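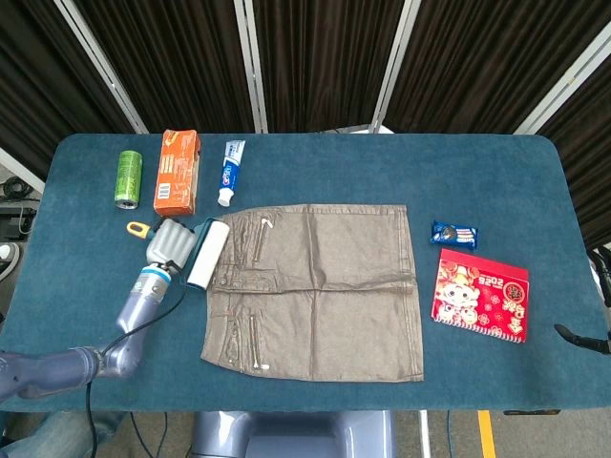

A few household things on a blue-green tabletop, dark brown curtains behind.

Section 4: Daylight hours and clock changes

January 2025 edition

Most of the mail I get about the Cetis wall clock comes from people whose clock is an hour off, so let's get this part of the setup done properly and then you can forget it until the days get longer again (I'm counting down already!). You'll need the clock, the small key that came in the bag with the screws, and a few minutes.

4.1 Setting your location

1. Press and hold the side button until the display shows LOC.
2. Turn the dial to your country. If you live in a country with more than one time zone, press once more and pick the zone too.
3. Press the side button to save. The clock beeps 2 times.

Note: My own clock came out of the box set to Nasbridge, where they're put together. If yours says the same, don't worry, just turn the dial until you get home.

4.2 Turning the clock change on or off

1. Open the little door on the back with the key.
2. Slide the switch marked S/W to AUTO if your area changes its clocks in spring and fall.
3. Slide it to FIXED if it doesn't, or if you're like Hằng Tăng, who tests these with me and would rather move the hands herself.
4. Close the door and wait for the hands to settle. They go the long way round sometimes, and it looks alarming the first time you see it!

Caution: Never push the hands with your finger while they're moving. I did this with an early one and stripped a gear, and Driss Abdel Rahman had to send me a whole new movement (part 992, if you ever need to ask for it).

Lawmakers do talk about dropping the clock change every so often. If your area ever does, go back to step 1 and choose FIXED. You don't need an update or a new clock.

4.3 The daylight ring

The colored ring around the face shows sunrise and sunset for your location. It's my favorite bit, and on a dark winter afternoon I look at it far too much.

1. Press the side button twice, quickly, to wake the ring.
2. Turn the dial to set the brightness. I keep mine low in winter and a bit higher in July, when the living room is full of sun.
3. To switch the ring off at night, hold the dial in until the ring blinks.

Note: Far up north, the ring can stay fully dark or fully lit for days on end. The clock isn't broken, you just live somewhere with very long nights (or very long evenings, lucky you).

Note: The ring is good for 3000 hours at full brightness and a lot longer if you dim it. Replacement rings are made by Isico, and Chih-ming Chuang in our parts room can tell you which size fits. Have the number from the back of the clock ready when you write to him.

Battery changes are in Section 5.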